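Keeping Small Schools Open: A Conversation with Vesela Kadrić

When Vesela Kadrić became head of the Drolden Primary School, enrollment stood at 49 and the district had begun to study a merger with the larger school in Clenari. The study was set aside in December, and the school now plans to admit a new first-grade class.

Kadrić attributes the decision largely to families. "Parents came to the hearings with bus schedules in hand," she said. "They showed what a winter morning would look like for a six-year-old, and the district listened."

Small schools carry particular costs. Heating the Drolden building takes the same fuel whether a classroom holds eight children or 20, and the district's formula, adopted in 2000, pays by the pupil. Kadrić has asked for a fixed base amount for every school with fewer than 200 pupils. "We are asking for a floor under the budget," she said. "Above that, the formula can do its work."

Teachers at Drolden instruct two grades together. Kadrić, who taught mixed classes for most of her career, regards the arrangement as sound but demanding. "You prepare two lessons and you give them at once. A new teacher needs a full year beside someone experienced, and we have not always been able to offer that."
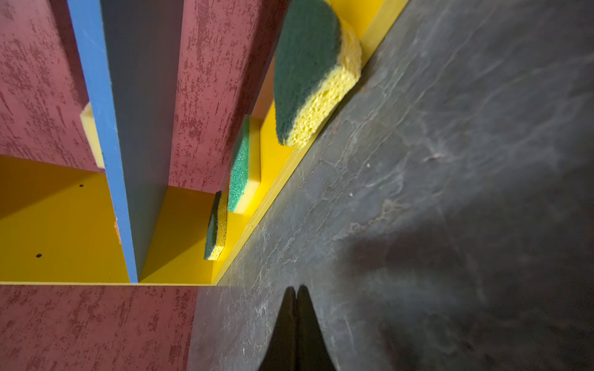

Slate surface and brightly colored wooden shelving.

The school's next request concerns staffing. Kadrić will ask for a half-time reading specialist, shared with the Begović school across the valley. She expects an answer before the spring budget is drawn up.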